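Foro Karkthorpe > Manipulación y aprendizaje > Recogida de demostraciones

Tema: ¿3,520 episodios de desmontar un PC sirven de algo?

tmedrano
24 oct 2024
Abro hilo porque en Trotmont ya nos piden otra tanda y no lo veo claro. Llevamos 3,520 demostraciones teleoperadas dentro de la misma torre, y la política sigue fallando en cuanto le giras la caja un poco. Más datos iguales, para mí, es tirar horas. Desde la muñeca, además, la pinza tapa media caja:

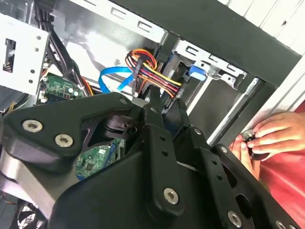

Stefaniia Pasichnyk
Pues yo no culparía a la cámara. ¿Cuántas torres distintas habéis metido? Si la respuesta es una, ya sabes lo que ha aprendido el modelo.

tmedrano
Una. En agosto pedí 17 y me dijeron que con variar la luz bastaba. No me lo creí entonces y ahora menos.

jakab_lab
Discrepo. Nosotros con 2,000 episodios y una sola caja sacamos una política decente para conectores. Lo que importa es que el operador sea constante.

Stefaniia Pasichnyk
Decente ¿medida cómo? ¿En la misma caja con la que entrenasteis?

jakab_lab
Sí, en la misma, 100 intentos. Tampoco prometíamos otra cosa.

tmedrano
Entonces estamos igual. Eso es repetir de memoria con pasos extra. Dejo la vista fija, que por lo menos enseña el brazo y la torre tumbada, por si alguien ve cómo sacarle más partido a lo ya grabado:

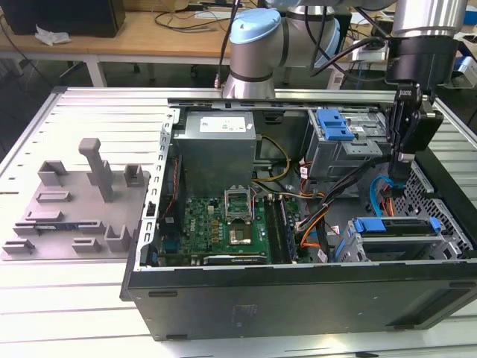 Torre abierta sobre la mesa de aluminio, vista fija.

Lindalva Figueiredo
Yo pararía la tanda y etiquetaría los fallos que ya tenéis. ¿O los borráis?

tmedrano
Los borran. Mañana pregunto si queda copia, pero no cuento con ello.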